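Plerncombe Helpdesk
Ticket: Belts won't stay put in the drawer box
Product: Podlow open storage box, black, square
Opened by: Godelieve De Graaf
Status: Solved, left open for comments

Original message

Hello all, I hope this is the right section, as I couldn't find one for belts and the drawer divider people sent me over here.

I bought the Podlow box in October to get my belts under control. They used to live on a hook behind the wardrobe door and every time I wanted one, three came down with it (usually onto my foot, buckle first). The idea was simple enough: roll them up, drop them in the box, done. Well, they won't stay rolled! I coil one nicely, put it in, turn round for the next and the first has sprung open and taken up the entire box. By the time I've got a second one in, it looks like a bowl of pasta.

The worst are the two khaki webbing ones. They're the stiff woven sort and they've got a mind of their own. The dark brown one behaves much better, but it gets squashed into a corner by the other two and comes out with a kink in it.

What I've tried so far:

Rolling from the buckle end. Tight in the middle, but the tip works loose straight away.

Rolling from the tip end. The buckle finishes on the outside and scrapes the side of the box. Also looks daft.

Elastic bands. Worked for two days, then left a dent across the webbing, and I'm not having that on belts I paid good money for.

Swearing. No improvement.

I got the webbing belts out on the marble table again this morning so I could start from scratch. 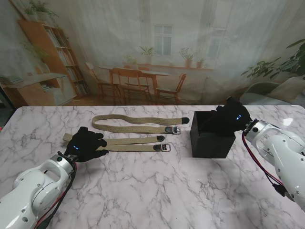

The two webbing belts laid out side by side, buckles to the right, with the box next to them.

The box is the Podlow with straight sides and no lid. I did wonder whether I should have gone for the Jodetus one with the little compartments, but that was out of stock and I'd already measured the drawer for this one.

Any ideas gratefully received!

Reply from Riet Van Dijk, Helpdesk

Hi Godelieve, thanks for the very thorough list (I've tried number four myself, same result).

My guess is you're rolling them as a single strand. Webbing that stiff wants to straighten out, and with one long strand there's a lot of it pushing. Try folding the belt in half first so the buckle and the tip end up together, smooth it flat, then roll from the folded end towards the buckle. You get a shorter, fatter roll and the weight of the buckle holds the outside down. Stand it on its edge in the box, don't lay it flat.

Could you also tell me how long the belts are and which order you put them in?

Update from Godelieve

Right, I've had a proper go. Both webbing belts measure near enough the same, around 300 cm if you put the whole lot end to end with the brown one and my husband's old Leemans belt, which I threw in for testing. Not very scientific, sorry, I'd lost the short tape by then and was using the one from the shed.

Folding in half first made a big difference. The roll stays together long enough to get it in the box, and once it's up against the side it can't go anywhere. I did have one escape, but I'd rolled it on the slant and that was my own fault.

Order was the other thing. I'd been starting with whatever was nearest, generally the brown one, and then forcing the stiff ones in on top. That's where the kink came from, I'm sure of it.
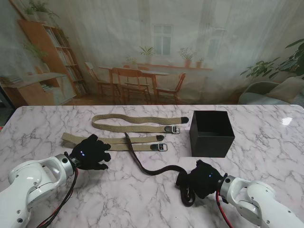 So I've swapped it round. Webbing belts go in first, one against each side, and the brown one goes in last, in the gap down the middle. It's soft enough that it doesn't need a tight roll at all, a loose coil does it. The Leemans one is too wide for what's left, so it's gone back on the hook, where it can fall on somebody else's foot.

One more question while I've got you. The kink in the brown belt is still there, a few inches along from the buckle. Will it drop out by itself or should I do something about it? My sister says steam, but my sister also ironed a raincoat once.

Reply from Riet Van Dijk, Helpdesk

Please don't steam it! Hang it by the buckle somewhere out of the sun and leave it for a week or so. If there's still a mark, wear it. A day or two on a pair of trousers does more than anything you can buy.

I'll mark this as solved but leave it open in case the rolls start coming undone again.

Update from Godelieve

Four weeks on and the webbing ones are still rolled. I take one out, wear it, roll it up again at night, and it takes me less time than finding the hook used to. The kink has mostly gone, though I can still feel it if I run my thumb along.

Now I've got a scarf problem, but I'll start a new ticket for that.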